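Waaka refurbished workstation, the "Studio Ready" tier: a review

Posted April 8, 2019

I bought mine in January with my own money. Waaka sells old office towers as quiet home machines and promises, in very large type, a 12-point inspection and "like new" performance. I have heard that kind of thing before, mostly from people selling mattresses.
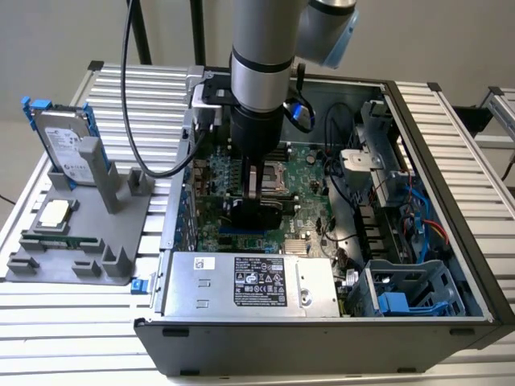
Refurbished is a word with no fixed meaning, and the sellers like it that way. At Westhorpe, the shop I used before, it meant a wipe with a cloth and a new sticker. Waaka says every case gets opened. A tower on its side with the cover off and the green board showing tells you the case was opened and not much else. What I wanted was a list of parts replaced, and the box had a thank-you card in it.

The memory was the first letdown. I paid for the upgrade, got the right amount, and found it was two brands mixed together. It runs. Support told me this was "within spec." 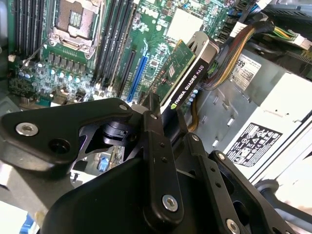
My friend Illia Hordiienko fixes office machines and says to skip the upgrade and buy the memory yourself. I think he's right, if you can stand an evening of it. Old Dell boards like this one, with a bank of slots on each side of the processor socket, give you plenty of room to work in. You'd save close to what I paid for shipping.

Noise is where the sales page really stretches things. At idle the thing hums like a fridge in the next room — fine. Export a video and it gets loud enough that I shut the door.
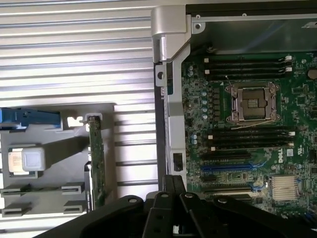 I'll give the older business cases one thing, they were made to be serviced. Mine opens without tools and goes back together the same way. I'm fond of the plastic inside too, the gray tray and that bit of blue, dull as it looks. The Skullov tower I looked at instead has glass on the side and a panel I couldn't get back on in the store.

The graphics card was the other extra, and I still can't say it was worth the money.

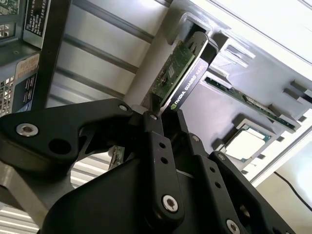 It handles photo editing and two monitors. It doesn't handle much beyond that, and the Zudico card in my old machine did nearly as well. The warranty covers the extras for 100 days, a number I had to dig out of the fine print.

Three stars out of 5. Buy the base model, ignore the tiers.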